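3.2 Collecting the hand demonstrations

All demonstrations for the container task were given by hand. The person sat or stood at one end of a long table and handled the objects at an ordinary pace, with the view recorded from head height. We did not ask for slow or exaggerated movements, as these had given poor results in our earlier work with the Peno arm – the learned motion stopped wherever the person had paused. 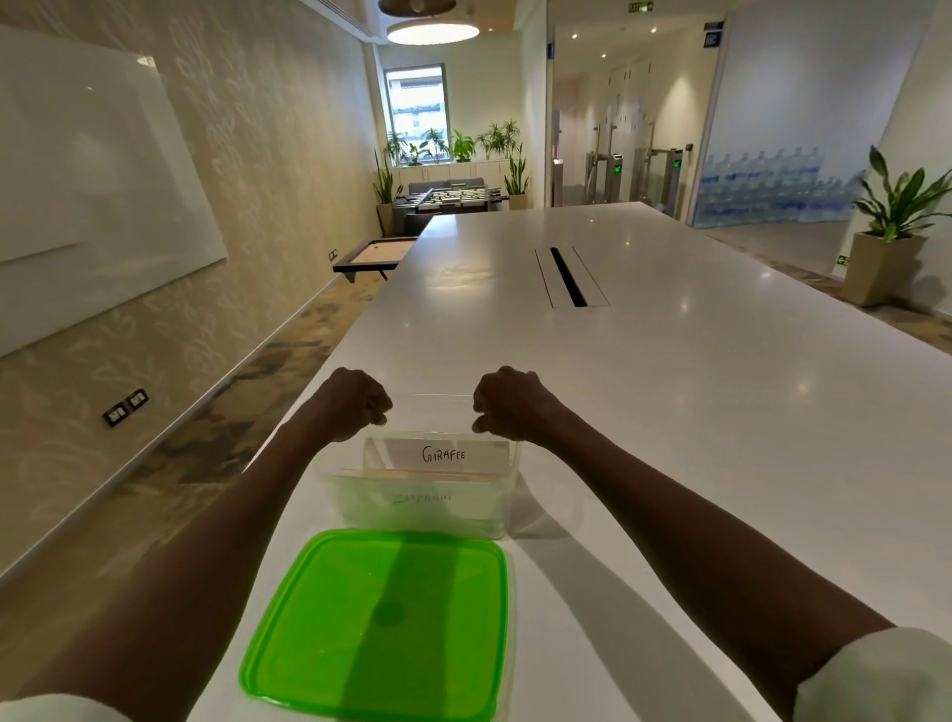 Transparent objects are hard for the depth estimator, and we chose the task partly for that reason. Errors were largest along thin edges and wherever a bright surface showed through the plastic. In the container step both hands close on the upper rim of a clear box, with its green lid lying flat on the table in front, and the lid is much easier to find than the box it belongs to. We therefore labelled the lid first and used it as a guide when labelling the walls.

Figure 4. Moments from the hand demonstrations, all given at the same table.
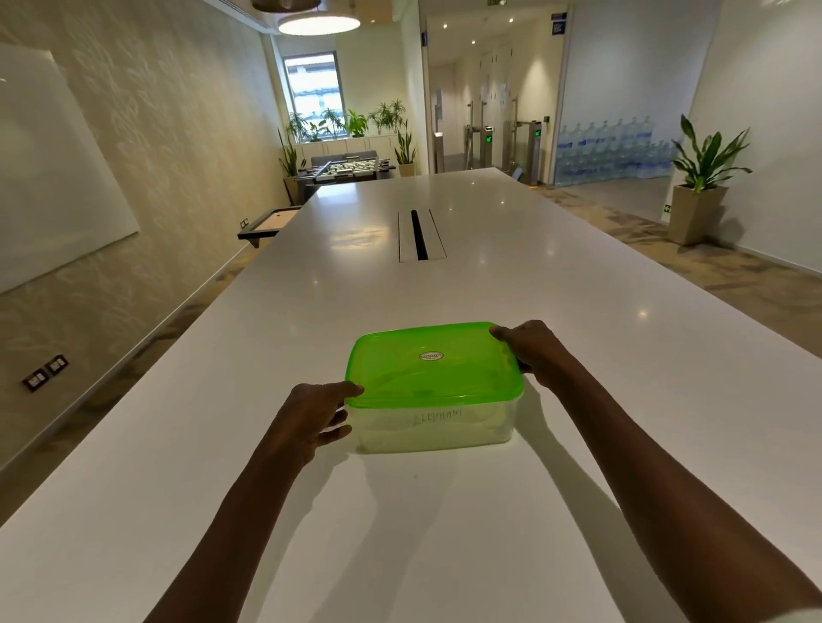
Labelling was shared between Iida Jääskeläinen and Ashwin Pillai, who each marked the start and end of every grasp. Where their marks differed by more than six video frames, Tuulikki Aaltonen made the final choice. After this check 730 demonstrations were kept for training and 202 were held back for testing.

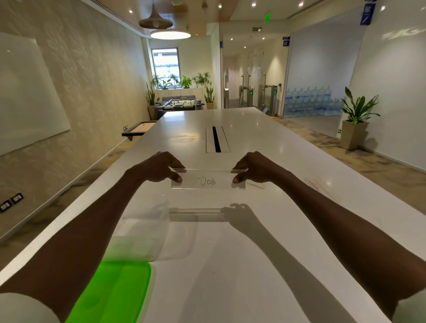 The same steps were then repeated by remote control, with the operator driving two Mustetti grippers through a pair of hand controllers. These runs took longer to collect, and we used them only for the last stage of training. Together the two sources gave roughly 3,000 separate grasps. Remote runs in which the operator lost hold of an object were kept if the grasp was recovered – we return to their effect in Section 5.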